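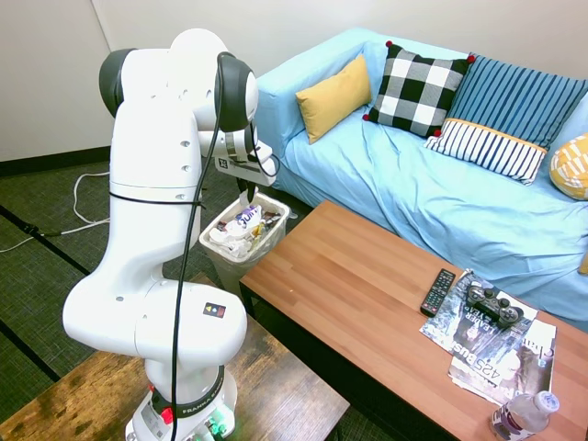
Niamh Moriarty 看完初稿以后问，垃圾桶都快满了，为什么还要研究纸巾往哪儿扔，先把袋子换掉不就行了。我们组讨论之后，把她的意见写进了报告的第一部分，因为换袋的时间确实和地上的纸巾有关系，而初稿里只写了桶放在哪里。

课程小组报告：公共休息室的垃圾桶与地面整理
小组成员：Leif Steinarsdóttir、Francine Fraser、Tadhg Ó Ceallaigh

一、题目的来由
休息室在宿舍楼一层，有沙发、木茶几和一个套透明塑料袋的垃圾桶，地面有深色方块地毯，也有浅色木纹地板。九月开学以后，住在同一层的同学常抱怨地上有用过的纸巾和零食包装。楼里的保洁只负责走廊和卫生间，休息室由住户自己收拾。我们选这个房间做课程项目，目的是弄清楚垃圾为什么会落在桶外，并提出一套住户愿意照做的整理办法。

二、做法
观察持续两周，每天晚上九点半看一次房间，由三个人轮流。每次记三件事：桶里装到什么位置，桶外有没有垃圾，桶有没有被挪动。桶外的垃圾记下种类和位置，然后捡起来，免得第二天重复记录。另外我们在门口放了一张问卷，收回28份，其中7份没有填完，但写了意见，我们也看了。

问卷的问题很短：你坐在哪里，通常怎么扔垃圾，看到桶满了会怎么办。最后一题留空白，可以随便写。

三、观察到的情况
桶外最多的是纸巾，其次是小包装袋。瓶子和饭盒很少，大家一般会带到走廊的分类桶去。纸巾轻，坐在沙发上往桶里丢，常常到不了桶口。也有的碰到高出来的垃圾，又滑到地上。桶离沙发近的几天，落在外面的少一些，但是桶放得太近会挡脚，坐的人又把它推开。

袋子的情况比我们预想的重要。桶里的东西多数是揉成团的纸和包装，体积大，分量轻，看上去满了，提起来并不沉。住户看到快满的桶，多半会再往上压一压，不会换袋。问卷里有人写，不知道新袋子放在哪里。Francine 去找过，袋子在厨房水槽下面的柜子里，柜门上没有任何标记。 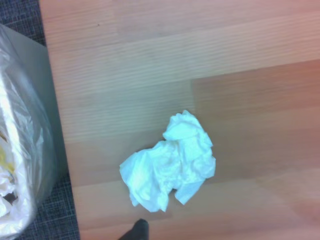

还有一点和地板颜色有关。白色纸巾落在浅色地板上，晚上灯光下从门口看不太显眼，走近才注意得到。我们问了几位同学，他们说不是故意不捡，是没看见。深色的包装袋掉在地上，通常过不了多久就有人捡走。纸巾留得最久，有一次我们星期三漏记，第二天去看，沙发扶手旁边的纸巾还在。

四、试行的办法
第二周开始，我们改了两处。第一，在茶几旁边的地上贴一小段胶带，作为放桶的位置，离沙发一臂远，不挡过道。第二，把一卷新袋子放在桶底，压在正在用的袋子下面，换袋的人提走旧袋就能看到新的。茶几上放了一张卡片，写着整理的顺序：

先捡地上的纸巾和包装，放进桶里。
再把袋口收拢，打结，提出来。
套上新袋，袋边翻到桶沿外面。
把桶放回胶带的位置。
旧袋送到后门外的大桶。

先捡地面再换袋，这个顺序是 Leif 提出来的。第一天我们反过来做，换完新袋又发现沙发底下有东西，只好趴下去再捡一遍。

五、结果和不足
第二周桶外的垃圾比第一周少，换袋也勤了。不过第二周有两个晚上休息室办活动，来的人和平时不一样，所以两周不能直接比较。胶带的位置基本有人遵守，只是吸尘以后桶常常没有放回去。卡片被水弄皱过，后来换成了塑封的。

观察只在晚上进行，白天的情况我们不清楚。问卷放在门口，愿意填的人大概本来就比较在意卫生，这一点 Tadhg 在课堂汇报时已经说明。

六、建议
保留桶底的备用袋，用完由最后换袋的人去水槽下面再拿一卷。桶里的垃圾接近桶口就换袋，不要等到冒出来。晚上最后离开的人看一眼沙发前面和桶的四周，开着顶灯看。走廊的分类桶旁边贴一张说明，告诉大家用过的纸巾不能放进废纸一类，这件事要和宿舍管理处商量，目前还没有答复。

原始记录表和问卷附在报告后面。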